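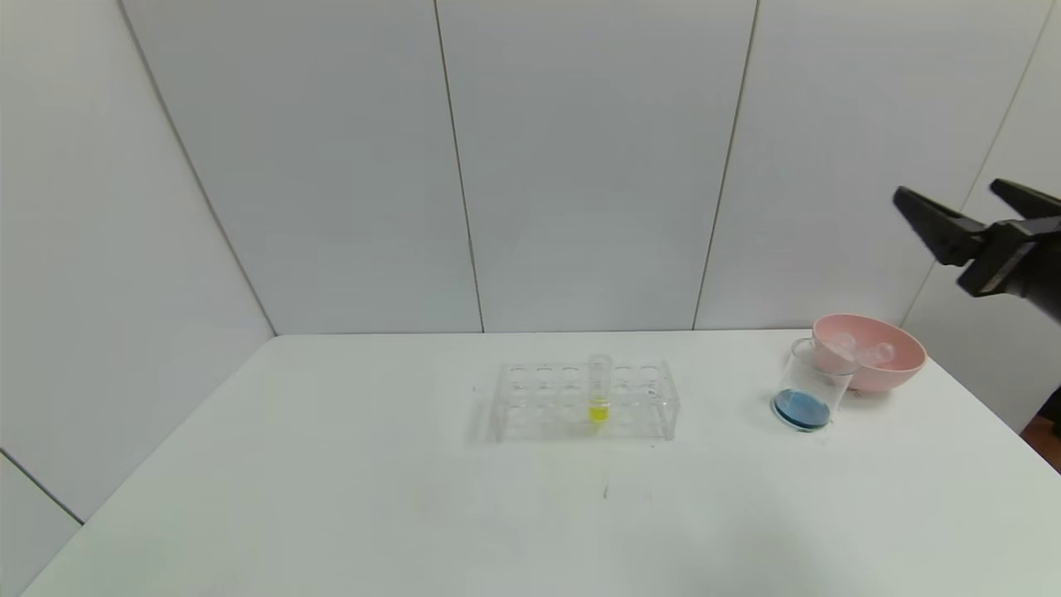
The Color Table at Norkow

Welcome, and thank you for stopping by our little gallery page! For anyone new, the Color Table is the corner of the Norkow learning center where children (and a good many of their grandparents) come to mix things, pour things and find out what happens when you put one color into another. We opened it four years ago with a box of borrowed glassware and a great deal of enthusiasm, and most of that glassware is still with us, which I think says something nice about the families who come.

I'm Ľubica Jelínek, and I look after the table together with Zdeňka Šimek, who taught chemistry for longer than she likes me to mention and who still can't walk past a sink without rinsing a beaker in it. August is our quiet month, so I have finally sat down to write a few lines about the things we use, as I promised several parents back in the spring.

The rack and its tube
A clear plastic rack, two rows of six, and one glass test tube standing in it with a small amount of bright yellow at the bottom. I'm very fond of that yellow — it shows up beautifully with nothing but clear plastic around it. Children who have never held a test tube like to begin with just one, and the other 11 places can wait until they feel brave.

The beaker
Short, clear and thin at the rim, with a shallow layer of blue in it. If you look at blue through the side of the glass and then straight down from the top, you may see two rather different shades, and we can easily spend half a session talking about why. It is also the piece that small hands reach for first, so we go over holding it with both of them.

The pink bowl
Plastic, wide and rounded, and a soft salmon pink. I have a weakness for a good bowl and this one is a lovely shape. Zdeňka would have chosen white, and we have agreed to leave the matter there.

The tabletop
White, and I wouldn't swap it for anything. We tried a patterned cloth in our first year because I thought it looked cheerful, and then we couldn't tell the pale greens from the pale blues and the whole afternoon turned into guesswork. On a plain white surface with even light you can see the faintest tint, and you can see your spills too — a mixed blessing, I know.

If you would like to try this at home, ordinary food coloring and a few clear glasses will get you a long way. Start with yellow and blue, add one to the other a drop at a time, and keep a little of each green as you go. Our sessions start again at 4 in the afternoon once school is back, and old shirts are very welcome.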